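The Winter I Learned to Love Old Office Computers

I bought my first dead computer for 19 dollars at a surplus sale, and I bought it because it was raining and I didn't want to walk back to the car yet. It was a plain office machine, the kind that lives under a desk for years collecting staples and cracker crumbs. The sticker on the side said AS IS in red marker. I carried it home on my hip like a toddler, set it on the dining table, and took the cover off with a screwdriver from the kitchen drawer. That was April of last year. I haven't had a clear dining table since!

There are now 27 of them in the house, if you count the ones in the hall closet (my sister does, loudly, whenever she visits). I don't build gaming rigs. I don't mine anything. I take old office machines apart, clean them, swap what's worn out, and pass them on to people who need something to write a résumé on. It's slow, fussy work and I love it about as much as I've ever loved a hobby, including the year I was very serious about sourdough.

Most of my supply comes from Torkus, a surplus warehouse out past the fairgrounds where the schools and insurance offices send whatever they're clearing out. You go in through a side door, sign a clipboard, and wander. There are pallets of keyboards shrink-wrapped together like bricks, and a whole aisle of phones with their cords in knots. The good stuff sits at the back, stacked four high, and you learn to look for towers with the covers still on straight. A crooked cover usually means someone has been in there before you, and they probably left with the memory.

My tools are nothing fancy. I use a Draker screwdriver set with one bit missing (under the stove, I'm pretty sure), a soft paintbrush, a can of air, and a muffin tin for the screws. The muffin tin is the best idea I ever had. Each cup gets the screws from one part of the machine, and I work my way around the tin in the same order every time, starting with the side cover and ending with whatever holds the power supply. Before the muffin tin I used a cereal bowl, and let me tell you, a cereal bowl full of nearly identical screws can ruin an evening.

I splurged once, on an Öberg work lamp with a long bendy neck. It cost more than the first four computers put together. But you need light for this, and you need it coming from the side, so the dust shows up and the little printed labels on the board don't hide in their own glare. I used to hold a flashlight in my teeth. My dentist was not charmed.

The dust deserves its own paragraph. Office dust is gray and soft and comes out in one piece, like felt. Kitchen dust is sticky. Machines from auto shops have a black film that gets under your fingernails and stays through two showers. I take everything out on the back steps for the first cleaning, and I wear an old bandanna over my nose — I learned that after a week of sneezing. Fans get held still with a finger while I blow them out.

Then comes the testing, the part that eats whole weekends. I keep a notebook with a line for each machine, and the running total I've spent on parts, sale prices included, stands at 1147 dollars as of November 2018. That's less than a decent new laptop and a nice dinner, or so I tell myself. The finished ones go to Cleruva, a little reading and job-search center downtown, where they set them up in a row along the window. I stop in sometimes just to hear them hum.

What keeps me going back to Torkus is the insides. From the outside these things are so dull, and then the cover comes off and somebody, years ago, has thought about where your hand would want to go. The Dells do this especially well: the latches on the drive bay are bright blue, side by side, so your fingers find them before you've finished wondering how the thing comes apart. I've grown fond of that blue. An empty processor socket with its bracket up still makes me hold my breath a bit, with all those tiny contacts sitting out in the open, and I put my coffee on the other side of the room until it's closed again. There's a tower waiting for me tonight, and I still have to find that missing bit.

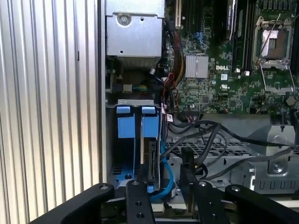
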